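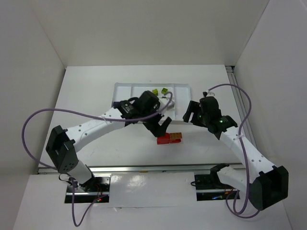
Figure 3. The two-arm cell at Purkwood, with a red and an orange block pressed together in front of the divided tray.

Hutitz Lab > Papers > Dolan: Two-Arm Block Sorting from Examples > Section 4

4. Gathering the examples

I'll admit I thought this would be the quick part of the project. The learning code was already running, the arms were bolted down, and all I had left to do was drive them through the task a bunch of times (how hard could that be?). We ended up with 4,000 recorded examples, and of those 3,000 made it into the training set, so let me walk you through where the other 1,000 went and what I'd change next time.

4.1 The task

Toy blocks go on the table and into the tray, and the arms move them between compartments or build small things out of them in front. I kept the instructions loose on purpose! Early on I wrote a strict script for every session, and the policy we trained on those first recordings was hopeless the moment a block landed at a new angle. After that I just gave the operator a goal, such as "get the long block into the left compartment," and left the rest to them.

We call one recording a run. A run starts when the operator presses the foot pedal and ends when they press it again. I trimmed the dead time at both ends by hand for the first batch, got very tired of it, and wrote a small script called Pelby that finds the first and last joint motion and cuts there. It's in the code release, warts and all.

4.2 Working with both arms

Most of our trouble came from the middle of the table, where the two grippers share the same bit of air. Operators new to the setup tend to park one arm and do everything with the other, which makes for tidy recordings and pretty useless ones if you want a two-arm policy. So I asked for goals that need both hands close together, and I reviewed those runs more gently than the rest. A slow approach stayed in. So did a second try at a grasp, provided the block was still on the table or in the tray at the end. 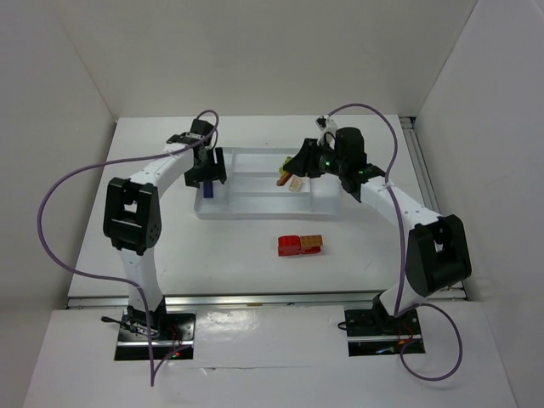
Figure 4. Both grippers over the tray, the right one at a narrow orange-brown block. The small red construction sits out front.

Small blocks set close to one another, or half hidden by a gripper, are where our labels got shaky. We label each run with the block that was moved and the compartment it ended up in, and for the first few weeks I did this from the fixed view alone. Bad idea. I now ask the operator to say the label out loud right after the run, while they still remember, and I check it against the video later in the day.

4.3 What we threw out

Runs were dropped for three reasons: a cable snagged, the pedal was pressed late, or the label couldn't be settled. The pedal was by far the biggest one (we've moved it since). I did not drop runs for being clumsy. We tried a cleaned-up set in February with only the smoothest motion in it, and the policy it gave us froze whenever a grasp slipped, so back in they all went.

Sessions ran up to 8 runs before a break. Past that point people start to rush, and you can see it in the joint speeds.

Related items
Section 3: Hardware and wiring of the Purkwood cell
Section 5: Training the Dolan policy
Appendix B: Pelby trimming script, usage notes

Contact the Hutitz Lab | Copyright Hutitz Lab | Back to top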